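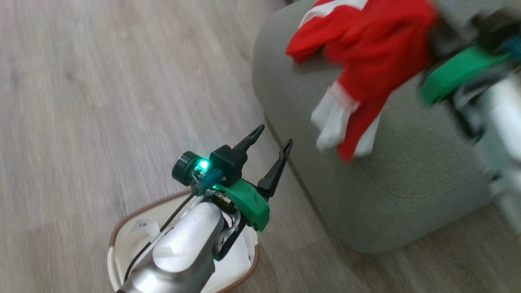

Is the Zilter open house worth the drive if you already own the flashcard app?

Go if you have a kid in high school or you're back in classes yourself, because you can try the new version with someone patient sitting next to you, and skip it if all you want is a discount code (there wasn't one).

OK, longer version for those of you who asked in the comments on my August post. I went to the Skuletness open house at the Zilter offices in Nemby on 9/30/23, and I took my daughter, who is a junior and who agreed to come only after I promised lunch. Skuletness, for anybody new around here, is the study card program I've been going on about all summer. You type in your cards, or paste in a chapter and let it suggest some, and then it decides when to show them to you again. I used it to get through my medical billing certificate at the age of never you mind, and she uses it for Spanish and chemistry, when she uses it.

Nemby is farther than it looks on the map! The last stretch is all two-lane road behind farm trucks, and there's no sign for the office park until you've gone past it. Turn at the tire shop. Parking was free and there was plenty of it out back, though the front lot was full before we got there.

You sign in at the Hwang Building, which is the low brick one, and they give you a sticker and a sheet with the schedule. I'll say right now that the schedule was more of a wish. The welcome talk started late and ran long, which pushed everything else, and the people who had signed up for the first small group ended up standing in a hallway eating all the pretzels. I didn't mind, since I got to talking with a mom from two towns over whose son has the same chemistry teacher complaints mine does, only in a different district.

The talk itself was better than I'd feared. I'd been braced for a sales pitch and we did get some of that at the end, but most of it was about how they pick the gaps between reviews. The old version made you wait 7 days before it would bring back a card you'd gotten right twice. The new one starts at a shorter wait and stretches it depending on how long you hesitated before you answered. I asked what happens if you hesitate because the dog is barking, and got a laugh and a real answer, which is that you can hit a key to tell it the pause doesn't count. I have been using this thing for more than a year and never knew about that key. It's the space bar. You're welcome.

After that we split into small groups, nine to a table, and got to put our own stuff in. This was the part my daughter liked, or at least the part where she put her phone away. She'd brought a chapter on reaction rates and pasted it in, and it gave her 20 cards. I'd call most of them fine. A few were silly, like one asking what figure was shown on the page, which is no use to anybody. But she could toss those with one tap, and the new editing screen is so much nicer than the old one, where you had to open each card, change it, save it, and go back to the list every single time. Now you just type right in the list. I would have finished my certificate a month sooner, I swear.

Things I wrote down on the back of my sheet:

The reading-aloud feature is much improved. It used to pronounce "femur" like a brand of perfume. Spanish sounded good to me, and my daughter, who has higher standards, said it was okay.

You can share a deck with a class now without everybody needing a paid account. The teacher needs one. Students can study a shared deck for free but can't change it.

It still doesn't do handwriting. I asked, and so did a man at the next table, and we both got "we hear that a lot." Take that however you want.

Printing cards is back! It went away in the spring update and I complained about it here at some length. You can print on regular paper and cut, or on the perforated sheets.

The exam countdown is new. You put in your test date and it squeezes the reviews to fit. My daughter put in a date four days off to see what it would do, and it told her very politely that she had a lot of cards due. She didn't care for that.

Lunch was sandwiches in the same building, and they ran out of turkey early. There's a taco place on the main road that we should have gone to in the first place and did go to afterward, so I kept my promise. Get the green sauce.

In the afternoon there was a walk through the offices, which I'd thought would be the fun part, and it was a lot of desks. Nice desks. The room where they record the voices was closed off because somebody was in there working, so we looked at the door. I did enjoy the wall where they've pinned up letters from people who used the cards to pass something, a plumber's license, a citizenship test, a nursing exam that one lady had failed twice. I stood there a good long while and got a bit weepy, and my daughter went and waited in the hall.

Now, money, since I always get asked. The yearly plan for a family is going up to 219 dollars when the new version comes out, and that stings. If you're already on a plan you keep your old price until it renews. I asked whether you could renew early at the old price and was told to write to the billing folks, so I've written to them and I'll add a note to this post when I hear back. For one person studying for one exam, I'd still say pay by the month and cancel when you're done, that's what I did.

Would I go again? Probably, if they hold one in the spring, though I'd come for the small groups and skip the talk. Bring your own chapter or your own notes, because the samples they had on the tables were all about the planets and you won't learn much from those. Bring a charger too, the outlets are all along one wall and the tables near them went first. And a sweater, it was freezing in there.

My daughter's review, from the passenger seat on the way home, was "it was fine, the tacos were good." She did do her chemistry cards that night, though, all of them, and I didn't say a word.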